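Ticket 1003
Subject: White work table, cloth creeping and grey marks
Site: Olell, upstairs workroom
Status: Open, waiting on parts

Tuesday, 9:10 am
Reported by the morning group. The cloth won't stay put on the table. Folding anything on it drags it toward whoever is working, and by lunch it hangs lower on one side. Second complaint, same table: grey marks coming up on the top. Cloth is the plain Mala one, washed warm, no softener. Smoothed it by hand and left it. There is still a shallow fold or two in it.

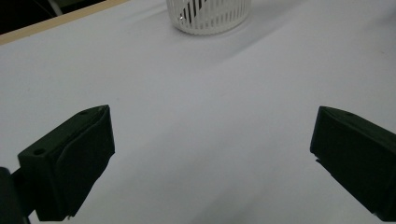

Rajitha Bepari: We had the same trouble with the old cloth. Clips held it, but they caught on sleeves and someone took them off again. Could we try a non-slip underlay first?

10:40 am
Checked the cupboard. One Vesirell underlay left, cut for the narrow table, too short by 21 cm. Tried it lengthwise under the middle only. The cloth held in the centre and still slid at both ends. Removed it.

Asked whether the cloth is needed at all. It was put on to protect the top, and most of what gets done up there now is sorting and folding. Agreed to run without it for the day.

1:15 pm
Working on the bare top. White plastic basket kept on the table for finished items. Wiped the colour-fast test spot at the far corner with warm water and a drop of dish soap. No change to the finish. Went over the rest the same way and dried with a tea towel. 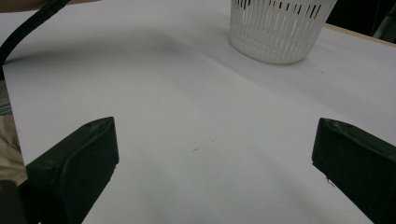
Is it all right to leave the basket up there, or should it go on the floor? The last notice said floor, but then people trip on it. No name left with this one.

2:00 pm
Replied: table is fine, keep it toward the back so there's room to fold in front.

Most of the grey marks came off with the soap. Used a damp melamine sponge on the stubborn ones, light pressure only. Don't use the Chowdhury cream cleaner on this top, it dulls the finish.

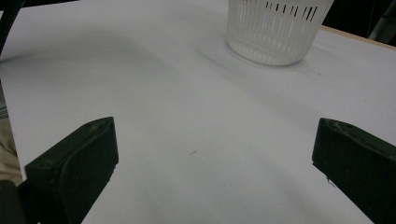

Basket toward the back, cloth off.

3:30 pm
Ordered one full-length underlay. Cloth folded and on the shelf until it arrives. Small dark speck on the top did not lift with the sponge, leaving it alone for now.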